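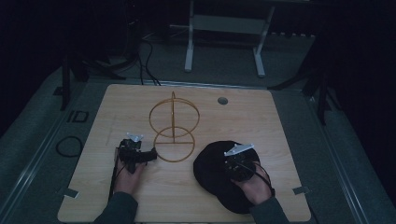 Puesto 2 de la jornada de puertas abiertas: manejo de una gorra o paño negro con pinzas de mano junto a la figura de alambre.

Preguntas frecuentes sobre la jornada de puertas abiertas

Laboratorio de manipulación de Ploveo, sede de Trordale
Última revisión: marzo

Inscripción y acceso

¿Cuándo se celebra la jornada?
El lunes, en dos turnos: mañana (a las 10:00) y tarde (a las 16:00). El contenido de ambos turnos es idéntico. No se admite el cambio de turno el mismo día.

¿Cuántas personas entran en cada turno?
El aforo es de 30 personas por turno, repartidas en grupos de 5. Cada grupo tiene asignado un orden de recorrido que figura en el correo de confirmación.

¿Es necesaria la inscripción previa?
Sí. La inscripción es gratuita y nominal. Los centros educativos deben remitir una única lista con los nombres de alumnos y acompañantes. Las plazas no ocupadas a la hora de inicio se ofrecen a la lista de espera.

¿Hay edad mínima?
La visita puede seguirse a cualquier edad. Para utilizar las pinzas se exigen 14 años cumplidos. Los menores de esa edad asisten a la demostración con un adulto responsable.

¿Cómo se llega a la sala de demostraciones?
Desde la recepción de Trordale, por el pasillo de la planta baja hasta la puerta doble del fondo. El recorrido no tiene escalones. El aparcamiento de visitantes está en la parte posterior del edificio y se accede a él por la calle lateral.

Contenido de la demostración

¿Qué se muestra en los puestos de mesa?
Manipulación de objetos cotidianos con dos pinzas de mano, una por cada mano del operador. El puesto 1 trabaja con recipientes rígidos. El puesto 2, con prendas y accesorios textiles combinados con un soporte de alambre. El puesto 3 se reserva para la reproducción de tareas ya registradas, a cargo de un brazo Wonberg.

¿Qué relación hay entre las pinzas de mano y el brazo?
El operador ejecuta la tarea con las pinzas y el sistema registra la trayectoria, la apertura de los dedos y el vídeo. Con un número suficiente de repeticiones se entrena una política de control, que después se evalúa en el brazo. Las pinzas del brazo tienen la misma geometría de dedos que las de mano. De lo contrario, los datos requerirían una corrección adicional.

¿Por qué se registran las tareas con pinzas y no con las manos desnudas?
La mano humana tiene más grados de libertad que una pinza de dos dedos. Un agarre resuelto con el pulgar y tres dedos no es transferible directamente al brazo. Con la pinza, el operador queda sujeto a las mismas restricciones que el robot y debe buscar agarres viables para ambos.

¿Qué dificultad tiene un textil?
Cambia de forma con cada contacto. En una pieza rígida basta con estimar la posición y la orientación; en una tela hay que decidir además por qué punto se toma, y ese punto puede quedar oculto por un pliegue. En las sesiones del puesto 2 se pide al operador que no corrija con un gesto brusco un agarre fallido: debe abrir, retirar la pinza y repetir la aproximación.

¿Y el soporte de alambre?
Plantea el problema contrario. La forma es conocida y no varía, pero la varilla es delgada y ofrece poca superficie de contacto. Además, el acabado brillante produce reflejos que dificultan la estimación de profundidad. Si la varilla se toma en ángulo, gira entre los dedos.

¿Qué ve la cámara de la pinza?
Los dos dedos y la zona de trabajo situada delante de ellos. La vista es parcial: los objetos grandes no caben enteros y los propios dedos tapan una parte. Por eso el registro se complementa con una cámara a la altura de la cabeza, que aporta la disposición general de la mesa. Las pantallas de la sala muestran las dos señales durante la demostración.

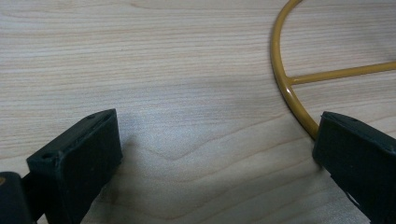 Vista desde una de las pinzas: dedos abiertos, sin objeto entre ellos, y parte de una pieza de alambre amarillo mostaza.

¿Por qué los dedos de la pinza son oscuros?
Por contraste. Sobre un tablero claro, la silueta del dedo se segmenta con facilidad y permite comprobar la apertura a partir del vídeo.

¿Cuánto dura cada puesto?
La explicación inicial dura 5 minutos. A continuación se realiza la demostración y, si el turno lo permite, se abre la práctica a los asistentes. El responsable del puesto puede suprimir la práctica por razones de horario.

¿Quién dirige las demostraciones?
Jhosep Bedoya dirige los puestos de mesa y Abdelghani Tawfik, el del brazo. Ambos atienden en español. Las consultas en inglés se dirigen al segundo.

Práctica para asistentes

¿Se pueden usar las pinzas?
Sí, en el puesto 2, tras la explicación y con el responsable presente. Cada asistente dispone de dos intentos. No se requiere experiencia previa.

¿Qué indicaciones hay que seguir?
Acercar la pinza despacio y con los dedos abiertos. Cerrar únicamente cuando el objeto esté entre los dos dedos. No apoyar el peso del brazo sobre la mesa. No tirar de los cables ni enrollarlos en la muñeca. Al terminar, dejar las pinzas sobre el tablero, con los dedos hacia el centro.

¿Se recomienda alguna ropa concreta?
Manga lisa, preferiblemente oscura, y calzado cerrado. Deben retirarse pulseras y relojes voluminosos antes de tomar las pinzas.

¿Se conservan los intentos de los asistentes?
No. Durante la práctica las señales se muestran en pantalla, pero no se guardan. Los conjuntos de datos del laboratorio proceden solo de operadores formados.

¿Puede un asistente manejar el brazo Wonberg?
No. El brazo funciona dentro de un perímetro señalizado y solo lo opera el personal del laboratorio. Si una persona cruza la línea, la secuencia se detiene y no se reanuda hasta que se revisa la zona.

¿Qué ocurre si la demostración del brazo falla?
Se repite una vez. Si el fallo persiste, se comenta el registro de esa ejecución con el grupo y se continúa con el recorrido. No se sustituye por un vídeo de una ejecución correcta.

Normas generales

¿Se permite hacer fotografías?
Sí, sin flash ni trípode. El flash altera la exposición de las cámaras de los puestos. Para fotografiar a otros asistentes es necesario su consentimiento.

¿Hay obstáculos en el suelo?
Hay cables y patas de soportes junto a las mesas. El público debe permanecer detrás del responsable salvo que este indique lo contrario. Las personas con movilidad reducida o baja visión pueden solicitar acompañamiento en el formulario de inscripción.

¿Se puede dejar equipaje?
En recepción hay taquillas. No se admiten mochilas en la sala.

¿Participa alguna otra entidad?
La sesión de tarde incluye una charla de Seppälä sobre el mantenimiento de pinzas eléctricas. Se imparte en la sala contigua y es opcional. La inscripción en la jornada da acceso a ella hasta completar las plazas.

¿Se entrega certificado de asistencia?
Solo a quienes lo hayan solicitado al inscribirse. Se envía por correo electrónico en formato PDF.

¿Cómo se anula una reserva?
Respondiendo al correo de confirmación con la palabra ANULAR en el asunto. En reservas de grupo debe indicarse si la baja es total o parcial y, en este último caso, los nombres afectados.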